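Recording tray and cloth tasks with handheld grippers

Notes for anyone setting up a corner of a workshop or kitchen for demonstrations. They apply to the two-gripper kit we use at Prekbridge and should carry over to similar pairs.

Clear the floor first. Leads are best run along the wall and taped down, as the operator will be looking at the grippers and will not see a cable by the feet. Keep mugs and loose tools off the worktops for the same reason.

Adjust the harness before picking up the grippers. The straps should lie flat and stay put when both arms are raised. Check the display next; if tracking has dropped, restart the session and do not try to repair the recording later.

Start every take with both grippers held in front of the chest, marker cubes in view of the head camera. Wipe the cubes with a dry cloth. A greasy thumbprint on a black square is enough to lose a pose. 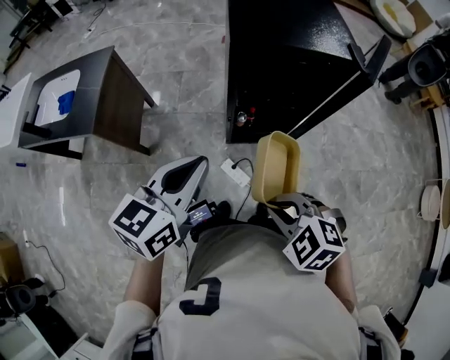

Tray held upright in the right gripper, left gripper free.

Thin-rimmed trays should be gripped by the side wall, well clear of the corners. Close slowly and stop as soon as the tray is held - squeezing bends the rim and the tray springs out on release. For cloths, pinch a raised fold and lift straight up before moving sideways.

Keep each take under 20 seconds. Ziad Salameh recorded 378 takes of the tray task in June and discarded those with a regrasp; Hiba Tannous keeps hers, but labels them separately. Either is acceptable provided the whole set is treated alike.

Charge both grippers overnight and store them with the fingers open.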